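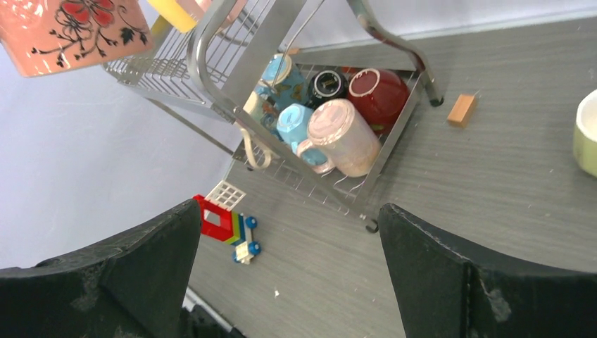 Gray tabletop with a fine wood grain.

Boonmee Inthanon has spent most of his working life on the chemistry of dishwashing. He runs the wash laboratory at Nukau, which supplies glazed and printed tableware to cafeterias, and he was between cycles when we talked in January.

The main problem, he says, is alkalinity. "A commercial detergent is a strong base. It dissolves fat quickly, and it also dissolves glass slowly. A glaze is a glass." Plain white glazes tolerate this for years. Decoration fired on top of the glaze at a lower temperature is softer and is attacked first.

Last year the lab logged 2,509 pieces sent back by customers. Of these, 382 had lost part of their decoration. Inthanon had expected more chipping in that group. "Most of them had sound rims. The loss was chemical, and it followed the spray pattern of the machine."

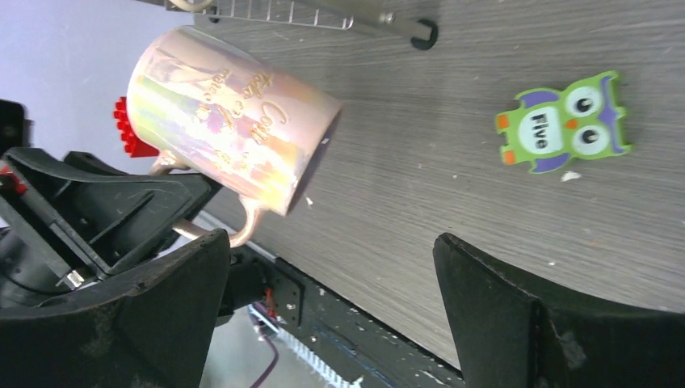

Mug with an iridescent pink finish and gold cursive lettering.

Water hardness complicates the picture. Calcium leaves a film that customers often report as a worn glaze. Inthanon's first test is a weak citric acid soak for 30 minutes. If the haze lifts, it was scale. If it stays, the surface has been etched and no cleaner will restore it.

His colleague Pongsak Nakpan handles the machines, a Doherty conveyor unit and two older Arex cabinets. Nakpan puts more weight on temperature than on dosing. "People raise the final rinse because the dishes dry faster. The glaze then sits hot with detergent residue on it, and that is the worst condition you can give it."

Both men recommend checking the dosing pump before changing the product. At one site the pump had been set to deliver almost double the intended amount, and the kitchen had already replaced its cups.

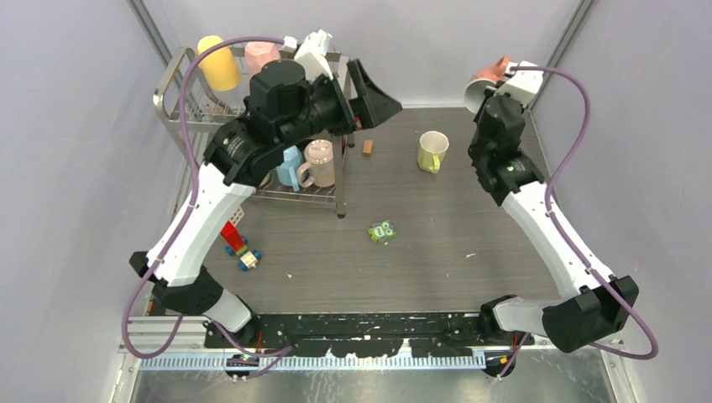 Overglaze and underglaze

Buyers ask Inthanon how to tell the two apart. "Run a fingernail across the edge of the print. If you feel a step, it is on top." Underglaze color has a layer of glass over it and is limited mainly by the pigments that survive the higher firing.

Metallic decoration is normally overglaze, and he advises washing it by hand with a neutral soap. Nakpan is now comparing 3 rinse settings on the Doherty unit. Results are due when the current batch of plates finishes its run.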